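Mon 31 July

Hi Balakrishnan,

You asked for something short on the home sorting work before the Plernwood board gets together, and I've already failed at short, so get a coffee. I'll go in the order things were promised in the grant form, more or less, and then there's a bit at the end about money.

## Where we are

We have 71 households signed up across Viston and Henel, and we've done home visits at 37 of them. I'd hoped to be further along by now, but the Henel side started late (the flyers went out with the wrong phone number on them, my fault, and we had to reprint). Shaimaa Belhaj has been doing most of the Henel visits on her own and she's a lot quicker than I am. I stay too long. People offer me tea and then I end up hearing about the neighbor's drains.

Visits work the same way they did in the spring. We ask the household to let the light stuff build up -- wrappers, fruit nets, bags, peelings, whatever would normally get dropped in the nearest bin without a thought -- and then everything goes out on a table and we go through it piece by piece with them. I was nervous about this part when I wrote the application. It sounded like we'd be showing up to judge people's trash! Most of them love it, though. Kids especially. They get very bossy about what goes where.

The surprise for me has been how much of it is packaging for fruit. Those stretchy foam nets are everywhere, in every color, and people have no idea what to do with them. They're light, they take up a ton of room, and they hang on to whatever is near them. I've started carrying a few in my bag to show at the door. We also get a lot of things on the table that shouldn't be there in the first place, perfectly good things that got swept up in a handful of wrappers. Food, mostly. I always pull those back out before we start and nobody has complained yet.

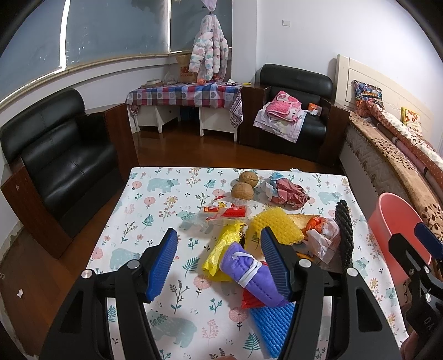
*Fruit net, walnuts, a slice of toast and plenty of bags on the bear tablecloth.*

I do want to say something about tablecloths. Our instruction sheet told people to clear the table down to the bare top, and hardly anybody does it, and I've stopped asking. A printed cloth makes clear plastic harder to spot, I'll give you that, and twice I've folded up a cloth with a bag still on it. But people are more relaxed with their own table looking the way it always looks. I'm taking that line out of the sheet.

## The bucket

This is the part of the plan that changed the most, so I'd better explain it properly. The application had us handing out divided bins. We bought a few to try and they were awful. Too tall for a lot of rooms, hard to rinse, and the dividers popped out if you looked at them. Ezequiel Montoya suggested plain wide plastic buckets, one per home, and doing the dividing at the table instead. So now everything that's leaving the room goes in the one bucket, it gets carried out, and the wet and dry parts are split at the kitchen door.

A bucket moves, and that's what sold me. Plenty of the homes on our list don't have a kitchen table to spare, and the eating and unwrapping and peeling happens wherever there's somewhere to sit. In a bedroom with a sofa in it you want something you can park on the floor by the bed and then take away again before anyone lies down. Peel is the thing I keep an eye on. A big piece of rind will sit quite happily underneath a bag for days, and by then the whole bucket has to be washed, and the nets that were fine when they went in aren't fine anymore.

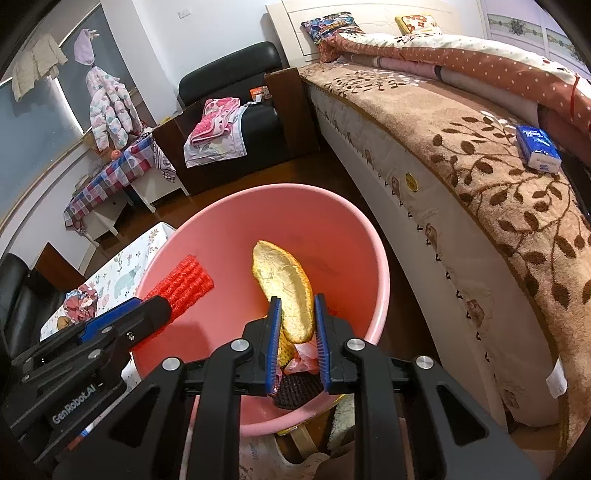

Maximiliano Moya read a draft of this section and wrote back that he'd want the peel kept out altogether, with a little tub on the side for anything that used to be food. He thinks one bucket is fine for a week and then people get lazy with it, and he'd sooner hand over the tub on the first visit than try to talk anyone into it on the second.

He may well be right. I've been resisting it because every extra thing we give people is an extra thing that ends up holding clothespins. But Shaimaa agrees with him, so I'm outvoted, and we'll try the tub with the next group in Henel and leave Viston as it is. That way we get a fair look at both.

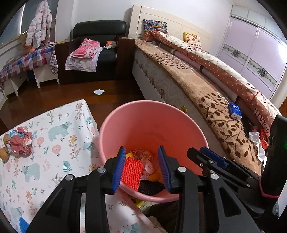
Other changes, while I'm at it. Nets and mesh now get their own pass at the start of the visit, before anyone touches the wrappers. They snag, and if you leave them until last you're untangling everything twice. Snack packets get shaken out over the bucket, please, and I mean *over* it (I've swept enough crumbs). And we've stopped asking people to flatten bags. It took forever and they'd puffed back up by the time we reached the door.

The follow-up calls are the weak spot. We said we'd phone each household after the visit and I'm behind on those, mainly the evening ones. Shaimaa's are up to date. Mine will be by the end of next week, and I've blocked out the time so that I can't weasel out of it.

## Money

We have $664 left in the supplies line, all of it from the bins we didn't end up buying. I'd like to keep it in supplies and use it for the side tubs and a reprint of the instruction sheet, if the board is okay with that. I think that needs a yes in writing from you? If it needs a form, send me the form.

Travel is a little over, thanks to Henel. I've been putting two visits on the same trip when I can, and that's helping.

## What's next

There are three things I'd like to get done before the October report:

- the rest of the Viston visits, including the apartments over in Ashby that asked to be added on
- the tub trial in Henel
- the new instruction sheet, with the bare-table line gone and a proper section on fruit nets

On that last one, I still don't have a good answer on where the foam nets should go once they've left the house. I've called the depot and been passed around. If anyone on your board has a contact there, I'd be very grateful for a name and a direct number.

Talk soon,

Noeline Halliday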